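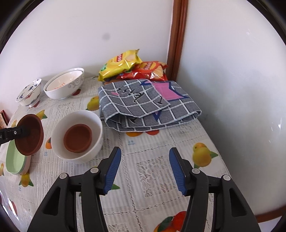 The fruit tablecloth, in its corner

I have been meaning to write about the Amoah print for weeks, and now that the heating is finally working and I've got a pot of tea beside me, I'm going to do it properly, so do settle in.

Those of you who have been reading for a while will know that I don't collect in any serious way. I buy a picture every couple of years when something gets under my skin, and the rest of the time I go and stand in front of other people's. But back in February I went to the winter sale at Stekby, meaning only to look (I always mean only to look), and there in the back room, hung a bit too low beside the radiator, was a photograph of a harbour wall at low tide. It's a silver print, not large, with a great deal of grey in it. The tide has gone right out and left these long wet ribs of sand, and there is one rope running up out of the mud and over the top of the wall to a boat you can't see. I walked past it twice, went and had a bun, and came back.

The card gave the name as Amoah and said "from the Low Water series, edition of 100, signed on the reverse", and the price was 400 pounds. I know that's a lot of money. It's also a good deal less than I'd have guessed, and when I asked why, the young man at the desk said the series had been shown only the once, in 2000, and had rather dropped out of sight after that. He was very nice about it and didn't push at all, which of course is the surest way to sell me something.

What I wanted to know, and what he couldn't tell me, was where it had been in between. The paperwork said "private collection" and then "by descent", and that was all. I do like to know. It isn't to do with value so much, I just find it hard to live with a picture when I don't know who looked at it before me. Was it in a hallway? Did someone have it over their desk and stop seeing it? 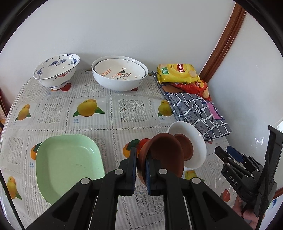
Crockery and the blue check cloth

So I wrote to Delali Quartey, who printed for several photographers of that time and still has her darkroom notebooks, all of them, in order. She wrote back within the week, four pages by hand! She remembered the series very well. The negatives were thin, she said, taken in poor light before breakfast, and she'd had a terrible time keeping the sand from going to mush. She ended up holding back the wall with a bit of card on a wire and giving the lower third nearly twice the exposure, and she did every single one of them that way. When she looked up mine, by the number on the back, her note for that day just said "better. rope good." I have read that line a great many times now.

She also told me that the full edition was never finished. They stopped when the paper ran out and the maker had given up that particular line, and neither of them liked the replacement, which came up too blue. She thinks perhaps half were made. There's a slim catalogue from the original show, published by Prirker, and I've found a copy through a bookseller in Tirker who wanted less for it than the postage. The harbour wall is on page nine, reproduced far too dark, poor thing, so that the rope hardly shows. 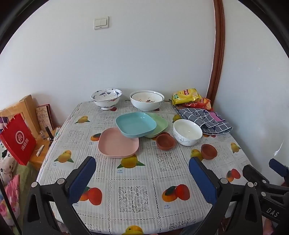

Framing was the next business. The old frame had a cream mount that had gone brown along the bevel, and there was a strip of tape across the top of the back that made the framer suck his teeth. He's taken it off very slowly and left the edges showing, as I asked, so the print floats on the backing and you can see the slight curl at the bottom left corner. He did suggest non-reflective glass. I dithered for days, said yes, and was shocked at the bill, but I'm glad of it every morning when the sun comes round.

It hangs on the landing now, a bit lower than is usual, where I pass it on the way down. I've noticed that the rope is the first thing I look for in the morning and the sand is what I look at in the evening, and I couldn't tell you why. On dull days the whole thing seems to go quiet and flat, and then someone puts the landing light on and all the little ridges come back.

Delali has offered to show me the test strips if I can get up to see her in the spring. I've said I'll bring cake. If any of you have another from the series, or remember the show, please do write to me, as I'd love to know which numbers are out there and whether anyone has the one with the ladder.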